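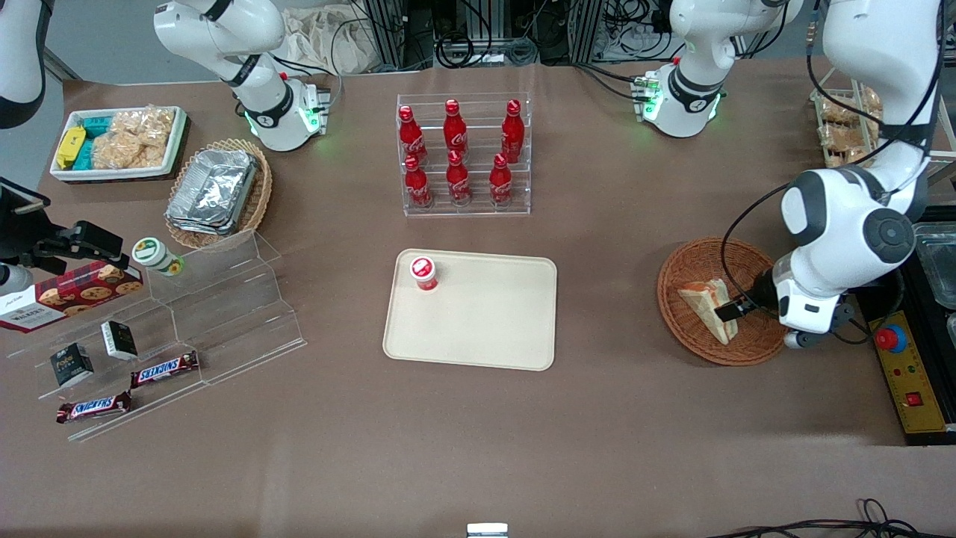
2020-12-04

I have never believed in the display of food at home. Shops do it because they want your money, and cafés do it because they want a bit more of your money while you wait for the first thing. What a kitchen table gains from an acrylic shelf with steps in it, I couldn't have told you a month ago, and I'm only slightly better informed now.

The idea came from a newsletter put out by a homeware shop called Fideck. They call it the "grazing station". You put your snacks and drinks out on trays, risers and baskets, at different heights, and your household is supposed to eat less, waste less and stop standing in front of the cupboard with the door open. The stepped clear shelf is meant to be the heart of it. There was a line about "letting each item breathe", which is a strange thing to say about a Snickers.

I read it out to Natsumi Imai, who I share an office kitchen with, expecting a laugh. She said she'd been wanting to sort out our tea table for ages and could we please try it. So we tried it.

I'll start with what I was wrong about, to get it over with. The two-tier rack for bottles is good. I'd assumed it was a way of making six bottles of Coca-Cola take up the room of ten, and I suppose it does take up some, but the back row sits higher than the front row and you can get at any of them without knocking its neighbour. Our old system was a cardboard box on the floor. I don't miss it.

The wicker baskets I'm less sure of. A round one for sandwiches looks lovely, I'll give it that. But wicker and bread don't belong together for long. Crumbs go down into the weave and you can't wipe them out, you have to turn the thing over and bang it on the side of the bin like a drum. The newsletter suggested a napkin underneath "for texture". A napkin underneath is for crumbs, and they should say so. I'd also like to know how long a sandwich is supposed to sit in the open air being decorative. With pale crusts and a light filling you have a couple of hours at most before the edges curl, and in a heated office I'd say less.

The oval basket has the foil cases in it, the crimped sort. They can stay there for ever as far as I'm concerned. Foil doesn't care.

Now the stepped shelf. I have two complaints.

The first is that it only flatters things of a certain shape. Small cartons stand up on it nicely, for as long as it takes somebody to nudge one, and then they're skew-whiff until you put them straight again. Chocolate bars look like chocolate bars on a ledge. But the box of Walkers biscuits never found a home, because it's too big for any of the lower steps, and it has ended up leaning beside a jar at the top like a drunk at a bus stop. If you need to prop your shopping up next to the shelf, the shelf isn't doing a great deal.

The second is dust. Clear acrylic shows every speck and every thumbprint. The care leaflet says to use a soft damp cloth and avoid anything abrasive, and so we do, and by the next afternoon it wants doing again. I've owned a biscuit tin for 12 years and cleaned it perhaps twice.

The plain white tray of packets is what I would have done anyway, without reading a newsletter. Rice crackers at one end, the other wrapped things at the other, finished. You can see what's left and pick the whole lot up in one go to wipe the table. If you take one idea from all this, buy a tray. I'm told Zundico do decent ones, though I haven't compared.

As for the eating less, I don't see it. The theory says that when food is laid out calmly you make calm decisions. What I do is walk past a Snickers at eye level on my way to the kettle, and then walk back past it. When they were in the cupboard I had to remember they existed. Natsumi disagrees and says she has stopped buying things on the way in, as she knows what's there. She may be right about herself. Neither of us kept a tally, and I would be suspicious of anyone who did.

Fideck also sell a set of little chalkboard labels. We didn't get those. I know what a bottle of Coke is.

We're leaving it all out until January, mostly because neither of us wants to find somewhere to store an acrylic staircase before then. I've asked for the sandwiches to go back in a box with a lid. The bottle rack I'll probably keep.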